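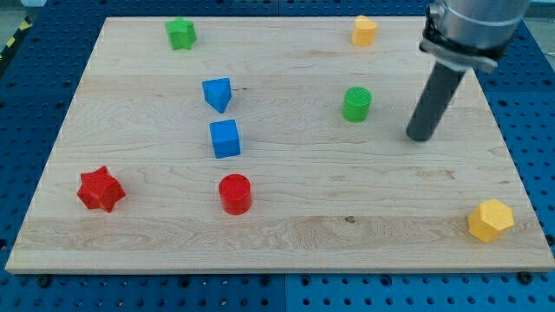

Maple board, wooden shapes, blue table.

October 19, 2019

I've finally walked the whole of the Gritside path, and I'm still buzzing! I'd done bits of it before (the easy bits, mostly, near the car park) but never the full round from Lemholm, up over the top and back down by the reservoir. Silvan Camenzind talked me into it in August, and then of course it rained for every free day I had.

The climb is 700 metres in all, and most of it comes before lunch. My legs were complaining by the second stile, but then you come out on the ridge and the wind hits you and the heather just goes on and on - I actually shouted. Fotis had brought a flask of lentil soup, which we drank behind a wall with a very nosy sheep for company.

Coming down was slower than I'd hoped. The old quarry steps are steep and there are 268 of them according to the sign, so take poles if your knees are anything like mine. We got the last bus with minutes to spare, muddy to the waist and eating squashed flapjack.

Next time I want to try it the other way round, starting at the reservoir. Gadisa says the light is better.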